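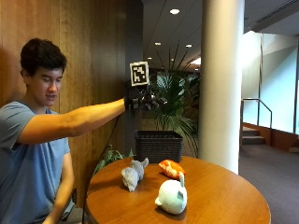
Gralby Serving Counter
Print | E-mail

Dining halls get a real workout, and the Gralby is built for it! The heated counter holds 18 pans, rolls through a standard doorway and wipes clean in minutes between lunch and dinner. 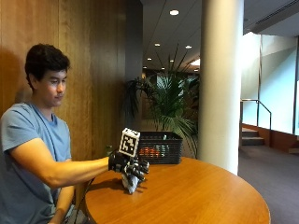 Pair the Gralby with Aven tables – we love the two together. Tops come square or in a round wooden style like the one the young man in the light blue T-shirt is sitting at, and replacement feet are always in stock.

Counter: $1,499. Ask Tamsin Bellamy about campus orders.

This site uses cookies. Accept | Settings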